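Ticket 1353 – Drawer won't go back in, desk by the shelving, second floor office
Status: Closed
Opened by: Kaja Mägi
Assigned: Vignesh Unnithan
Category: Furniture / small repairs

Kaja Mägi wrote:
Small white drawer from the desktop unit has come out and won't go back. Goes in maybe a third of the way then jams. Tried it empty, tried it with the stuff in, same thing. Don't want to force it, last one that got forced (Kuslow room, the grey cabinet) never closed again. Unit is the Hinden one we got with the move. Can someone look before 15th August, we have visitors and that desk is the first thing you see coming in.

Also the desk itself needs sorting. Can't tell what belongs to who anymore.

Vignesh Unnithan wrote:
Seen. Few quick ones.
Which side jams, left or right
Any bits fell out when it came off – screws, little plastic wheels, anything
Is the unit still upstairs or did somebody carry it to the store room

Kaja Mägi wrote:
Right side I think. No bits that I noticed. Unit is in the store room, Ismail took it down when they cleared the corner. Drawer stayed up here. So they're on differnt floors, sorry, should have said.

Vignesh Unnithan wrote:
OK so when you say tried it, tried it where?

Kaja Mägi wrote:
Store room, first day. Then carried the drawer back up because it had stuff in it people needed.

Ismail Ramadan wrote:
Unit is on the floor behind the Ehlers chairs. It's fine, bit dusty. There were two small white units in that corner, I only took one. Other one went to Killadgate with Nanna's lot. Pretty sure they look the same.

Vignesh Unnithan wrote:
That could be the whole problem. Going up now to look at the drawer, then down to measure the unit. Kaja please leave the desk how it is till I've been, I want to see what's what before things get moved again.

Vignesh Unnithan wrote:
Been up. Drawer is on the desk, knob on the front still on. File sorter at the back by the wall, stapler in front, paper tray on the right with the orange flyer on top.

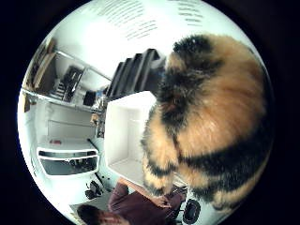
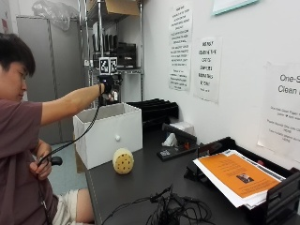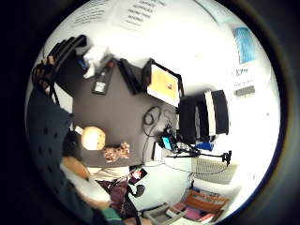 Measurements. Drawer is 144 mm high at the front. Opening on the store room unit is 2 mm less than that. So no, never going in, doesn't matter which side you push. Different drawer. Jamming on the right is just where it touches first.

Checked the drawer for damage anyway. Corners square, bottom flat, knob turns a bit but holds. Nothing to fix on it. Please nobody sand the sides down.

Nanna can you check the one at Killadgate? Looking for a gap where a drawer should be, or a drawer that rattles about because it's too small.

Nanna Ragnarsson wrote:
Second one. We have a drawer that rattles. Thought it was just cheap. Put a folded envelope down the side of it weeks ago and forgot.

Vignesh Unnithan wrote:
Great, that's ours. Swap them. When is somebody next coming over?

Nanna Ragnarsson wrote:
Kęstutis drives over most mornings, he can bring it. It's got batteries and labels in, I'll tip those out first. Do you want the envelope ha

Kaja Mägi wrote:
So can I tidy now

Vignesh Unnithan wrote:
Yes go ahead. My suggestions, take or leave:
– paper tray: go through the whole stack. Ask before binning the flyer, might be wanted
– loose cables: coil, tie, into a box. If it's plugged into something, leave it and ask
– food off the desk pls
– tissues can stay but pick one spot
– keyboard: find out whose it is before it goes in a cupboard
– file sorter: keep against the wall, only current stuff in it
– anything from the white drawer goes in a bag with a label on, don't leave it loose. Drawer travels empty

Kaja Mägi wrote:
Did the tray. Mostly old delivery slips, 18 sheets worth keeping, rest recycled. Asked about the flyer, answer was "leave it up till the end of the month". Fine. Cables half done, ran out of ties. Anyone got ties

Ismail Ramadan wrote:
Bag of them on the windowsill in the store room. Take the short ones, long ones are for the projector.

Kęstutis Uibo wrote:
Dropped the small drawer at reception. Took the other one back with me. Didn't have the ticket number so just wrote DRAWER on it.

Vignesh Unnithan wrote:
Got it. Fits the store room unit, slides all the way, closes flush. Ran it in and out a few times, no catching. Wiped the unit down and brought it upstairs, left it at the back of the desk next to the sorter. Put a bit of tape under the drawer with our room name on, Nanna please do same your end so we don't go round again.

Nanna Ragnarsson wrote:
Ours fits too. No envelope needed. Taped and labeled.

Kaja Mägi wrote:
Labels and pens back in. Cables done. One charger left over, black, short, no idea, it's in the front slot of the sorter if anyone is missing one.

Vignesh Unnithan wrote:
Closing. Charger is not part of this ticket, open a new one if it's still there next week.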